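October 30, 2025

I slept badly again, so I got up at 5 and made the tea in the dark kitchen. The heater makes its clicking noise now. I must telephone the landlord, but in the morning I never have the courage for telephone English, and in the afternoon I forget.

The letter from Starkham council came yesterday. My plot at the community garden is renewed until next January, number 33, the one beside the water tank. I was so glad that I read it two times. Elango Murthy has also kept his plot, so we shall continue our quarrel over the pumpkins, which climb from his side to mine and have no respect for string.

I took the bus to Trondport to buy seeds for bitter gourd. The shop had only one packet left and the colour of the paper was faded, so I asked the girl if the seeds were old. She said she would not like to promise anything. I liked this answer and I bought them. I will soak them overnight in warm water, as my mother did, and put them in a damp cloth on top of the fridge.
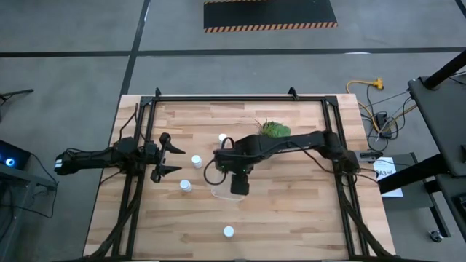

On the way home I was thinking of my mother's garden. She grew everything in oil tins, with holes made by a nail. When I left in 2000 she gave me seeds folded in newspaper, and I was too afraid of the airport officers, so I left them in my uncle's car. I never told her. She asked me in every letter if they had come up, and I wrote that the weather was too cold. It was a small lie, but I carried it for many years.

My neighbour Mrs. Gounder says I should grow flowers for a change. Perhaps some marigolds along the path. I have not decided.

In the evening I turned the compost until my back complained. There was a smell of rain but it did not come. I ate rice with the last of the beans and wrote the labels for the new seeds. Tomorrow I must buy string, the strong kind, and say something polite to Elango.

2 comments | 5 shares
Contact | © 2025 Notes from Plot 33 | Back to top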